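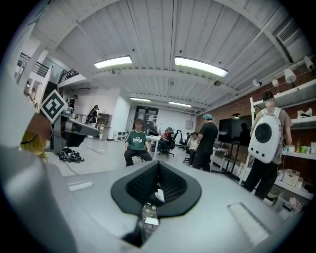 A hand-held gripper with a soft black finger pad, in use in a shared workroom.

Household Equipment Advice: Can a Machine Do the Chore Yet?

This page is maintained by the home equipment section of the Stangate Household Advice Service. It answers a question that members raise more often each year, namely which chores may now be handed to a machine and which should remain with the person who lives in the home. It was last revised in September, following a review led by Noemi Greco.

General position

Machines that perform one job on a prepared surface are ready for ordinary use. Machines that are expected to pick up, sort, fold or put away a variety of objects are not, and members are advised not to buy on the promise that they soon will be. Much of the present work on gripping consists of people carrying out everyday handling with tools held in the hand, so that a machine may later be taught from the record. The tools are improving. Soft, ribbed finger pads hold small items more gently than hard jaws. A good finger does not, however, make a good housekeeper, and the remaining difficulties are mostly ones of judgment.

Floors

Robot vacuums are suitable for most homes on one level. The following points will improve the result.

Lift cables off the floor before each run. Phone chargers and lamp cords are the most frequent cause of a stopped machine. A cord may be fixed along the back of a table leg with a reusable strap.

Leave clear space on both sides of the dock, and do not place the dock under a curtain.

Empty the bin after every run for the first month. Carpets that have only been cleaned by hand often give up a great deal of lint at first.

Keep the machine away from pet accidents. Where a young animal is in the house, do not schedule a run while everyone is out.

Stairs remain a job for a person. A robot vacuum should be used near an open stairwell only after its drop sensors have been wiped with a dry cloth and tested under supervision. Dust on the sensors can cause the machine to refuse a dark rug as well.

Robot mops are adequate for light soil on tile and sealed floors. They do not replace a hand mop in the kitchen, where grease must be loosened first. Apply warm water with a few drops of dish soap to the area in front of the stove, allow it to stand, and wipe by hand before the machine is started.

Dishes

The dishwasher is still the most useful household machine for its price. Loading it is still done by hand in every home this service has visited. Devendra Tripathi of the equipment section spent two working days last year comparing the handling of mixed dishes by staff and by a bench-mounted arm on loan from Vullimora. The arm placed dinner plates reliably when they were presented one at a time. It had trouble with stacked bowls, with wet glass and with any fork lying beneath another. Staff cleared a sink of 40 mixed pieces before the arm had finished the plates.

Members who wish to save time at the sink will do better with habits than with equipment. Scrape plates at the table. Stand cutlery in a jug of water as the meal ends. Load from the back of the rack to the front, with the dirtiest surfaces facing the spray.

Laundry

Washing and drying have been done by machine for generations. Folding has not followed. A towel is manageable for current research equipment because it has four corners and no inside. A shirt that has come out of the dryer with one sleeve turned in is a far harder problem, and fitted sheets should not be expected of any machine for some years.

Until then:

Remove the load while it is still slightly warm and lay shirts flat, one on another, before folding any of them.

Sort by owner before folding.

For fitted sheets, place a hand in each of two neighboring corners, bring the hands together and turn one corner over the other. Repeat with the remaining corners, then fold on a table.

Tidying and putting away

This is the chore members most want to be rid of, and it is the one furthest from being handed over. To put away a small item, a machine must find it, decide what it is, grip it without crushing or dropping it, and know where the household keeps it. The last step is commonly overlooked. Homes in which people cannot agree where the scissors belong will not be helped by a machine.

Members can prepare for later equipment, and help themselves now, by giving small articles a fixed place. Open trays work better than deep drawers. Labels should be placed on the front of a container where they can be read from a standing position. Shelves at waist height should be kept for what is used daily.

The home workshop

Small shops have gone somewhat further than homes, since the same part may pass through many times in a day. Primo Messina, who operates a bracket and hinge shop under the name Zanetti, uses a fixed arm to move blanks from a tray to a drill press. It handles 240 pieces in a shift with one person in attendance. He does not use it for sorting mixed screws. That work is done on Friday afternoons by hand, with a magnetic dish and a muffin tin.

For the ordinary garage bench, the following simple aids are recommended ahead of anything motorized:

A magnetic bowl for screws removed during a repair.

A reacher tool with soft tips for items that fall behind the bench. Test the grip on a light object first, and do not use it to retrieve blades.

A strip of rubber drawer liner beneath small parts, which prevents rolling and makes them easier to pinch.

Soft tips of any kind should be washed in soapy water and dried fully. Oil and sawdust reduce the grip. Replace tips that have split or gone shiny.

Before purchasing

Nektarios Pappas, who answers the service's equipment line, asks members to put the following questions to the seller in writing.

Does the machine complete the chore by itself, or does a remote operator assist it? If an operator assists, what can that person see and hear in the home?

What must be cleared away or moved before each use, and how long does this take?

Are belts, pads and brushes sold separately, and for how many years?

Can it be stopped at once by a person who has not read the manual?

A seller who offers only a video should be asked for a trial at home. The Sandik trial agreement form, available at the service counter, may be used for this purpose. Members should be cautious with any subscription that continues after the machine is returned. One household reported in spring that it had paid almost 400 dollars in fees for a window cleaning unit it no longer had.

Corrections to this page may be sent to Mirko Dal Bello at the service counter. Reports on folding equipment are especially welcome, and should state the fabric, the size of the load and whether the items were turned right side out beforehand.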